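Stamp prints come out pale after refilling the pad
Last updated Dec 18, 2018

I refilled my red pad in February and the prints are still faint on plain white paper. Do I need a new pad?
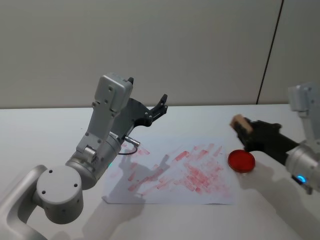

I'm making 130 gift tags and would like to use the ink I have.

Vidar Vik
Probably not. Add a few drops, spread them with an old card and leave the pad closed overnight – upside down if the lid is tight. Tap the stamp lightly several times.

Bernadette Lacroix
Just buy a new one. Mine lasted 16 months.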